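Phone won't charge past 80 per cent after update

Covadonga Villalobos
Dec 2, 2020
My Platanis 7 stops charging at 80 per cent since the last software update. I've tried the original cable and a spare, and left it in overnight. Battery is original. The shop in Flitdale wants $200 for a new one. Is it worth paying?

Deirdre Daly
Check the settings before you spend anything. The update switches on a battery saver that caps the charge. Go to Battery, then Charging Habits, and turn off Limit Charge. Restart the phone and leave it on the charger for four hours – mine went back to 100 after that.

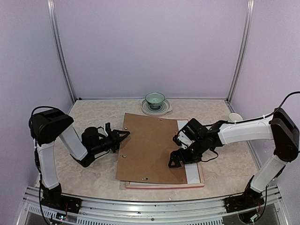

Fitzgerald
Mine did the same and it was the battery. It had done 600 cycles. You can see the number under About Phone. If yours is low I wouldn't bother replacing it.

Julia
Same problem here, different model. Following.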